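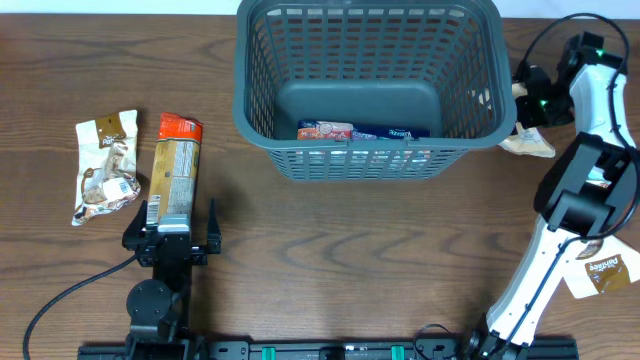 菓子と箱もの食品の「かご詰め」、Bendovが受け付け再開 Godoy通りの店で

2025-08-23 Stavomley地域面

Stavomleyの食料品店Bendovが、菓子の小袋や箱入り食品をかごにまとめて渡す「Wasta」の受け付けを再開した。6月に試験的にやって、いったん止めていたもの。今回用意したかごは308個。なくなり次第、次の入荷まで待つことになる。

取り急ぎ、分かっているところから。

Wastaは、客が棚から好きな品を選び、店の作業台でかごに詰めてもらって、そのまま持ち帰る方式。紙袋もポリ袋も使わない。かごは濃いグレーのプラスチック製で、上が開いた長方形、側面は格子状。食べ終わったら店に戻す。戻さずに家で使い続けてもよいが、その場合は預かり金が返らない。預かり金の額は店頭の札で確認を。電話では答えていないとのこと。

6月の試験では申し込みが1093件あった。店の予想をかなり上回り、途中からかごの戻りが追いつかず、最後のほうは段ボール箱で代用していた。段ボールで渡された人からは「かごがいい」という声が多かったという。底がたわむ、車の座席で倒れる、中が見えない、など。で、今回はかごがあるうちしか受けない。箱での代用はなし。

入れられるのは常温の品だけ。小袋の菓子、ナッツ、乾燥果物、クラッカー、箱入りのシリアルや焼き菓子、粉もの。瓶と缶は不可。6月に瓶入りのジャムを入れた客がいて、格子の角にふたが引っかかって取り出しにくかったらしい。冷蔵、冷凍ももちろん不可。チョコレートは涼しくなるまで保留。問い合わせが多いそうだが、保留は保留。店員に頼んでも入れてもらえない。

詰め方について。前回いちばん苦情が多かったのがここ。

急いで詰めると、箱の下で袋がつぶれる。割れたクラッカーの話は編集部にも何通か届いた。今回は手順を変え、先に箱ものを入れ、袋ものはあとから載せる。平たい箱は底か内側の壁に沿わせて寝かせ、背の高い箱は最後に場所を見て立てるか寝かせるか決める。袋は空気が入っている側を上に。中身の見える窓がついた袋は、窓を上にして入れてほしいという要望があり、できるだけ応じるとしている。できるだけ、なので混んでいるときは期待しないほうがよさそう。

品名やバーコードの面を隠さないように置くことも決まった。会計は詰める前に済ませる決まりだが、出口で中身を照らし合わせるときに袋を全部ひっくり返す羽目になっていたため。6月はこの確認で列が伸びた。店の外、Godoy通りの角まで並んだ日もあったとか。向かいの理髪店の入口をふさいでしまい、あとで店が謝りに行っている。

作業台は入って右奥、壁ぎわの木目のテーブル。以前パンを並べていた場所。パンは左の棚に移った。食パンを探してうろうろしている人を見かけたが、左です。会計のすぐ手前。

待ち時間は、混む時間帯でほぼ30分。昼前と夕方が長い。開店直後は比較的早い。詰め終わるまで店内で待つ必要はなく、番号札をもらって外に出てもよい。ただし閉店までに取りに来ないと、中身は棚に戻され、代金は次回来店時の返金になる。預かり金も同じ扱い。

一度に頼めるのは一人2個まで。これは6月にはなかった制限。学校の行事や職場のまとめ買いで一気に持っていく例があり、ふつうの買い物客に回らなかった。まとめて必要な場合は別の申込書がレジにあるので、そちらへ。渡しは後日、台数ではなく品の在庫しだいとのこと。申込書には品名を略さず書くこと。「クラッカー塩」だけだと該当が多すぎて、店から確認の電話がいく。電話に出ないとそこで止まる。

大きさについても問い合わせがあるので書いておく。かごは一種類のみ。小さいものを求める声は多いが、今のところ予定なし。背の高い箱は、立てると縁から頭が出ることがある。出てもかまわないが、その上にもう一つかごを重ねて持ち帰るのは無理。自転車の前かごにも、たぶん入らない。寸法は店に見本があるので、測りたい人は巻き尺を持って行くのが早い。

返却は店の入口横の棚。空にして、内側のくずを払ってから置く。洗う必要はないが、べたつきがあるものは水ですすいで乾かして、と店は頼んでいる。格子のすき間に菓子のくずが詰まりやすく、試験のときは一つずつブラシで落としていた。シールの貼り残しも困るそう。はがしたバーコードのシールをかごの縁に貼って返す人がいる。やめてくだささい、とのこと。

返却のとき預かり金の控えを忘れる人が多い。控えがないと返金は不可。財布に入れておくか、冷蔵庫にでも貼っておく。6月の控えも今回そのまま使える。色が違うが有効。まだ家に6月のかごがある人は、早めに戻してもらえると助かる、と店。その分がそのまま次の人に回る。

中身の値段はふだんの店頭価格と同じ。詰める手間賃は取らない。値引きの札がついた品もかごに入れられるが、開封済みや箱のへこんだものは除く。へこみはレジで見るため、棚で気づいたら先に申し出て交換してもらうほうが早い。詰めたあとで交換となると、上から順に出してやり直しになり、後ろの人がまた待つ。

原材料と栄養の表示は各商品の箱や袋にあるものがすべて。かごごとの一覧表は作っていない。アレルギーのある家族に持っていく場合は、選ぶ段階で表示を読んでから。作業台の店員に「これ小麦入ってますか」と聞く客が多いが、店員も同じ表示を読むだけで、その間に列が止まる。箱の側面の字が小さくて読めないという人のために、レジ横に拡大鏡を置いた。ひも付き。持って行かないように。

贈り物用の包装は今回もなし。リボンを自分で持ち込んで格子に通すのは自由。試験のときは誕生日用にこれをやる人がけっこういて、見た目は悪くなかった。カードは袋の下に入れると取り出すとき曲がるので、側面に差しこむのがよい。

読者からの質問をひとつ。「家で菓子の整理に使いたいが、かごだけ買えるか」。買えない。今のところ品を詰めたものしか渡していない。ただ前述のとおり、預かり金をあきらめれば手元に置ける。棚の奥に箱が埋もれる家では便利という感想は、たしかに6月から聞いている。引き出し代わりに使うなら、背の低い箱を手前、袋を後ろ。筆者の家でもやってみたが、袋が前だと倒れてきて箱が出せなくなった。

今後について。かごが全部出たら店先の札を裏返す。札が裏ならその日の受け付けは終わり、わざわざ中に入って聞かなくてよい。追加のかごは発注済みだが、届く日は未定。Bendovは常設にするかどうかも決めておらず、戻ってくる数を見てからだという。

なお、先に配られたちらしに「瓶・缶も可」とあるのは6月の文面が残ったもの。誤り。店で訂正版を配っている。本紙の前の記事でも同じ文面をそのまま載せてしまった。失礼しました。瓶と缶は入りません。

受け付けは店の営業時間中、閉店の少し前まで。駐車場は裏手、入口はGodoy通り側のみ。続報が入りしだい、このページに追記しまます。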